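Wanted: a few patient people for the Gindar build (evenings, shared workshop)

Hi! I'm building a household robot called Gindar in the back half of the Draderley workshop, and I've reached the stage where two hands and one brain aren't enough (mine, I mean). I'm looking for up to 7 people to join in through the winter. Right now we're on the tidying-up chores: small hand broom, wooden dustpan, crumpled paper, a red basket.
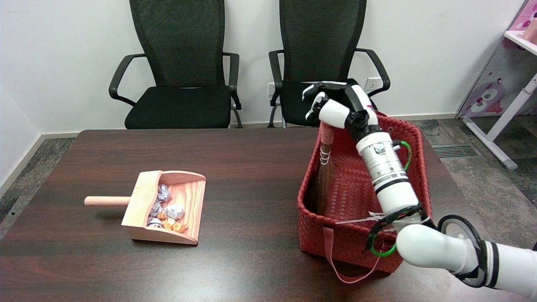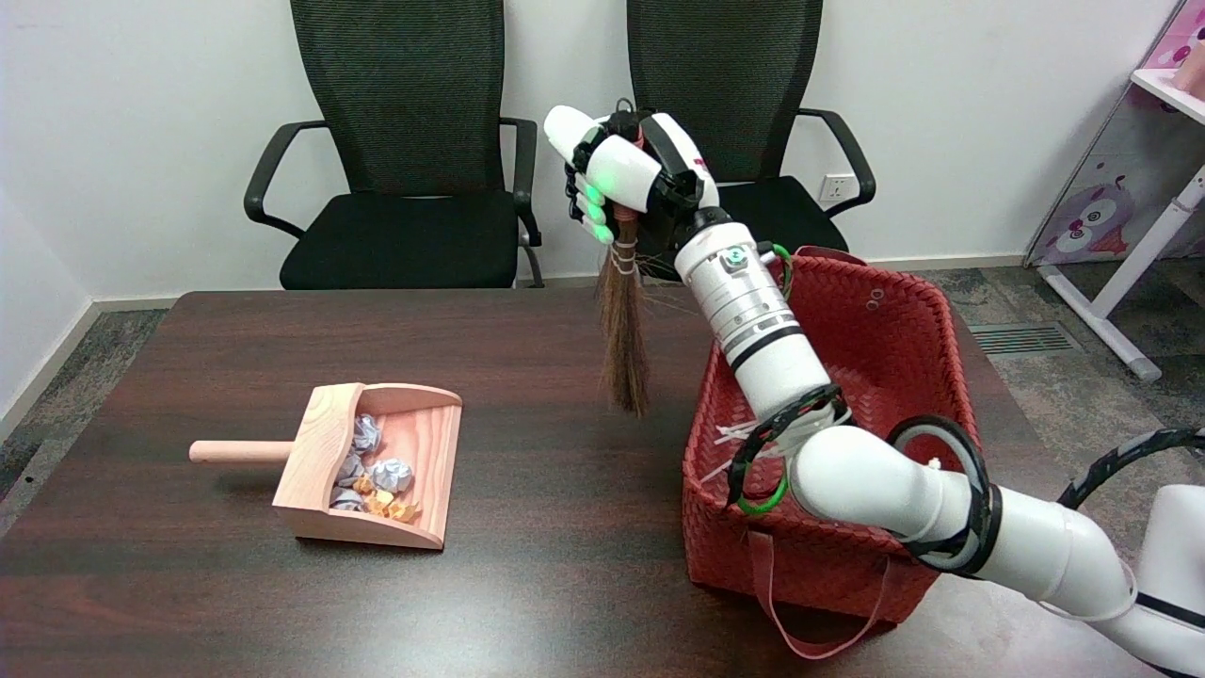
Arm and hand over the table with the broom and basket.

What you'd be doing

Mostly you'd sit at the controls and steer the arm through short chores, over and over, while I fiddle with the settings between runs. A session is 22 runs, then we stop and eat something. I'd love to get to 500 good ones by the end of December, and I'm a long way off!

If you like tools more than controls, there's plenty of that too. The cabling needs a proper tidy, I want a better mount for the wrist, and my parts bins are a disgrace.

Who I'm hoping for

You don't need a robotics background. Drummers, knitters and people who are good at parallel parking have all done great on the controls so far. You do need to be 16 or older (under 18, bring a parent the first time) and okay with doing the same small thing many times without getting grumpy.

Extra happy to hear from you if you:
- can solder, or want to learn on something that isn't precious
- write a bit of Python
- own a label maker

When and where

Wednesday evenings, doors at 6:30, usually done by 9. The workshop is upstairs from Masilela Cycles, side entrance, and there's no elevator, sorry. Parking is free on the street after six.

What you get

No pay, I'm funding this out of my own pocket. You get dinner, free bench time on session nights, and your name in the build log if you want it there. Gerneck Hardware gives us a discount on fasteners too, and you're welcome to use it for your own projects.

How to join

Leave a note on the Gindar board by the workshop door, or reply to this post with a couple of lines on what you like making. Come watch one session before you decide. Closed shoes, please, and tie back long hair.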